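4.2 Segmenting demonstrations at container boundaries

The planner described in Section 3 expects each demonstration to arrive as a sequence of short segments, each with one target object and one container. Raw recordings do not come in this form. An operator works through a cabinet without pausing, and the boundary between reaching into a drawer and working at the shelf above it has to be recovered afterward from the gripper trajectory and the wrist view.

Lillik, our segmentation tool, does this in two passes. The first pass uses only the pose of the gripper and the distance between the fingers. It proposes a cut wherever the fingers change from open to closed or back, and merges cuts that fall within 15 video frames of each other. The second pass looks at the video. For every proposed segment it takes the first view and asks a detector for two things: the container nearest the midpoint between the finger pads, and any object lying inside that container. If both are found with enough confidence, the segment is labeled. If not, it goes to a review queue.

Figure 3 shows a view that the first version of the second pass got wrong. The soap dish is the intended target, and the open drawer is the container. The detector found both, but it also scored the items on the shelf above highly, and the shelf and drawer were merged into one container region. The folded towel was then returned as the target.

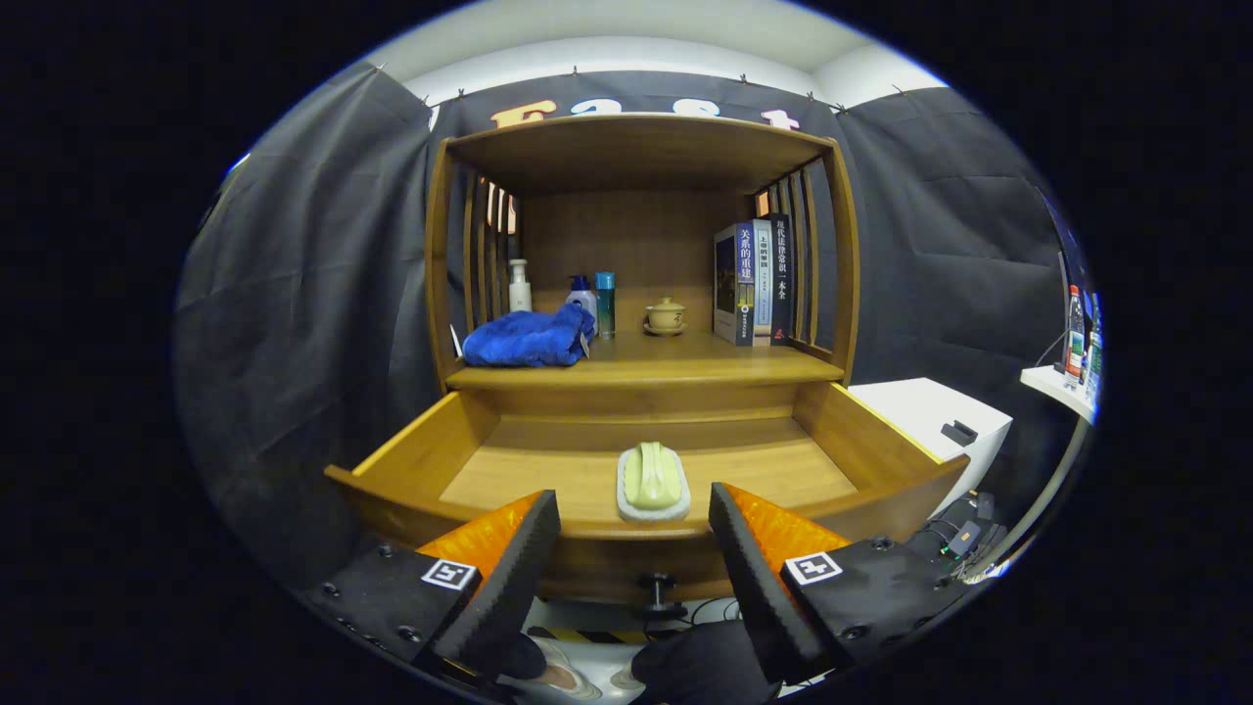

Figure 3. Wrist view with the drawer open and the soap dish between the finger pads. Shelf items above the drawer act as distractors for target selection.

Two changes fixed most of these cases. First, we mask the fingers and mounting plates before detection, using the known geometry of the tool. The square markers on the plates give the finger opening directly, so the mask can follow the fingers as they move. Second, candidate objects are ranked by their distance to the line joining the two pads, with detector confidence used only to break ties. An object on a different support surface from the one nearest the pads is dropped before ranking.

We tuned these rules on 300 segments from the Drunik recordings and left them unchanged for the rest of the work. Support surfaces are still a weak point. When a drawer is only partly open, its floor covers a small area of the view and is often absorbed into the cabinet front. Lillik then reports no container, and the segment goes to review. We preferred this to a wrong label, as the planner has no means of rejecting a bad segment once training has started.

Segments in the review queue were labeled by hand by the second author, using the same interface as in Section 4.1.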